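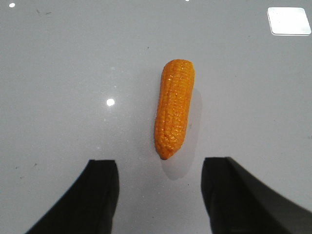 October at the Mernel play kitchen, where Hülya Kurtuluş has kept the menu to one item. It is corn. It has been corn for 3 weeks, and bookings remain strong among the under-fives.

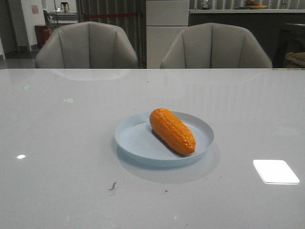
*Corn on pale blue, served without butter.*

The glossy grey table was Eino's choice. It shows every crumb, which he calls character.

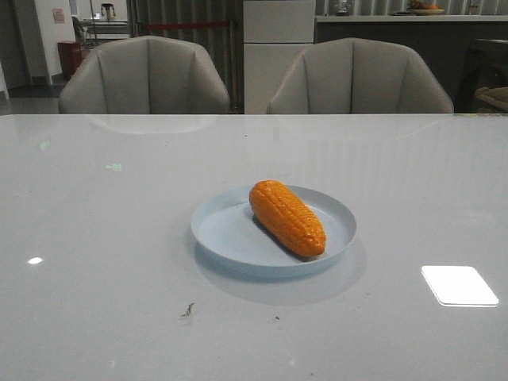
Peas return in the new year, if they turn up under the couch. Tea is at 3, bring your own mug.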